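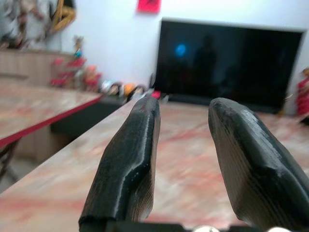
Photo: Rekha Pal

Forum > Home and Garden > Water and Plumbing
Thread: Softener using way more salt than last year

hardwater_hal
July 21, 2023
We're on a private well outside Stostham. The softener is a metered unit, 10 years old, bought used with the house. Up until this spring I was putting in a bag of salt every five or six weeks. Now the tank needs a bag every two weeks and the water still feels the same as always, so it's softening fine. Same number of people in the house, no pool, no new appliances.

I checked the settings and the hardness is set where it always was. The brine tank has more water in it than I remember but I never measured it before, so I can't say for sure. What should I look at first?

pipe_and_valve
How often is it regenerating? Look at the display for a day or two and write down the gallons remaining each morning. If the number drops when no one is using water you have a leak somewhere, and a running toilet is the usual one. A flapper that doesn't seal can go through a lot of water without making much noise.

Put food coloring in the toilet tanks tonight and don't flush. If there's color in the bowl in the morning, you've found it.

mossback
Could be the toilet but I'd go for the brine tank first. If the water level is high it's dissolving more salt per cycle than it's supposed to. Check the injector and the screen in front of it. On well water they clog with iron and then the unit can't draw all the brine out. The tank then refills on top of what was left.

Put it in bypass, take off the injector cap, and clean both pieces in warm water. Use a toothpick, not a metal pin. You don't want to make the hole bigger.

pipe_and_valve
If the injector was plugged he'd have hard water by now. He says the water is fine.

mossback
Plugged, yes. Partly plugged, no. Mine ran that way for most of a winter and the only sign was the level in the tank.

RekhaP
I had a similar problem when we lived in Standden and it was the drain flow control. A bit of resin had gotten into it. The resin was coming from a cracked basket in the bottom of the tank, so that was the end of that softener. Look for tiny amber beads in your faucet aerators. If you don't see any, you're probably OK on that one.

hardwater_hal
No beads in the aerators. I did the food coloring in both toilets and the upstairs one had a blue bowl this morning. So that's one thing. New flapper is going in tonight.

I also took a flashlight to the brine tank. The water is well above the salt, which I don't think is right either.

mossback
It depends on the unit. Some of them keep the water below the salt and some don't. But if you remember it being lower, trust that. Clean the injector while you have the tools out.

cold_tap_carl
Or stop using a softener. Our whole street is on wells and half of us don't bother. You get spots on the glasses and you replace the water heater a little sooner. I added up what I spent on salt and service over the years and it came to more than a water heater.

pipe_and_valve
That depends completely on the hardness. At eight grains I'd agree with you. At 25 you'll be replacing faucets and the washing machine valves too. Hal, what's yours?

hardwater_hal
Tested at 22 when we moved in. I haven't tested since. I'm keeping the softener, the shower doors alone are enough reason for me.

cold_tap_carl
Fair enough. Ours is 11.

RekhaP
You should test again before you change any settings. Wells move around. Ours went up four grains after a dry summer and I only found out when the kettle scaled up. The strips from the hardware store are good enough for this – just don't test at a softened tap. Use the outside spigot if it's ahead of the softener.

wellhead_9
Has anyone mentioned salt bridging? If he has pellets stuck in a crust over an empty space, it can look like the salt is at one level when it's at another. Push a broom handle down through it, gently.

mossback
Bridging makes it use less salt, not more.

wellhead_9
True, I had it backward. Still worth a poke when he has the lid off.

hardwater_hal
Update. Flapper is changed and the gallons reading was the same this morning as when I went to bed. Before, it was dropping overnight. I shut the water off to the unit and pulled the injector. The screen had a layer of orange slime over half of it. The hole in the injector looked clear but I cleaned it anyway. Ran a manual regeneration and watched the brine tank, and it drew down nearly to the bottom, then refilled to a level below the salt.

So it was a bit of both, I think. Strip from the outside spigot says 23, so I moved the setting up by one.

pipe_and_valve
Good. I'd still put most of the salt on the toilet.

mossback
And I'd put it on the screen. Get some resin cleaner made for iron and use it a few times a year. An iron filter ahead of the softener would be better, but that's real money.

hardwater_hal
I'll start with the cleaner. Next bag of salt goes in when the tank is down to a third, and I'll post how many weeks it lasted.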